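Virnbridge Walking Audit: Progress Report to the Plullent Fund
Period covered: July to October

1. Where we are

The grant was made on the claim that better sidewalks would get more people walking to the shops and the clinic. We said at the start that we had doubts about that claim, and four months in we still have them. The fieldwork is on schedule. What it proves is another matter.

We planned 154 street segments and have finished the Barrios and Turia districts. The outlying segments are left, and they will take longer because the bus out there runs so seldom.

2. Interviews

Fourteen households have kept walking diaries for us. They are willing and patient, but they are also people who say yes to walking diaries, and I would not stretch their answers over a whole town. Most trips on foot were under ten minutes. When asked why they drove the rest, people named heavy bags, heat and not enough time. Pavement quality came up mainly after our interviewer raised it. We have since taken that prompt out of the script, which means the early diaries and the later ones can't be fairly compared.

3. Surface condition

Our scoring sheet runs from 1 to 5 and was handed to us with the grant. It gives marks for width, evenness and joints, and takes them off for stains. I don't see what stains have to do with whether a person with a cane can get to the pharmacy. A wide, plain stretch of concrete can score well and still offer no shade and no reason to be there.
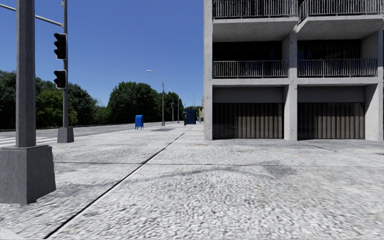
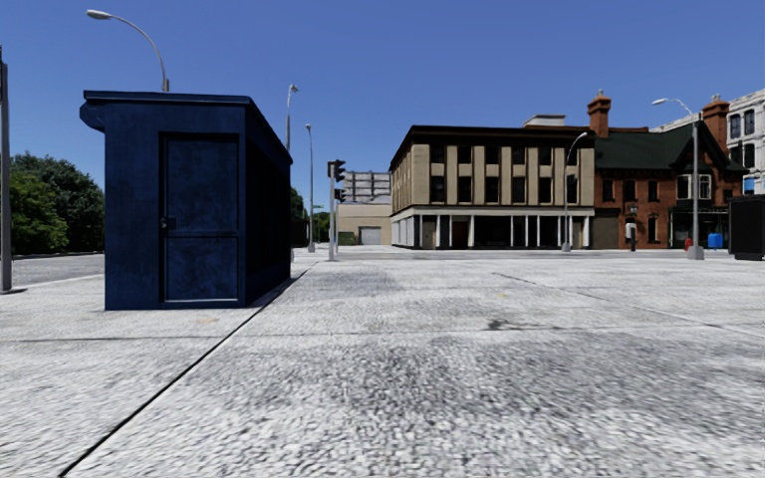

Wide, pale paving in both views, with a dark blue kiosk in the second.

4. Foot counts

The counters went in late. Two of them gave totals so far apart on the same block that we have set both aside until they can be tested side by side. The figures quoted in the town newsletter came from one of these units and should not be repeated. We have asked for a correction – no reply yet.

5. Money

Spending is under budget, mostly on travel. We would like to move the unspent travel line into a second round of diaries, this time with households picked by lot. Please confirm by the end of November if this is allowed.

6. Next period

Finish the outlying segments. Retest the counters. Rerun a sample of scores with a different pair of surveyors, to find out if the sheet gives the same answer twice. If it doesn't, we would ask the fund to drop the town-wide ranking from the list of things we owe.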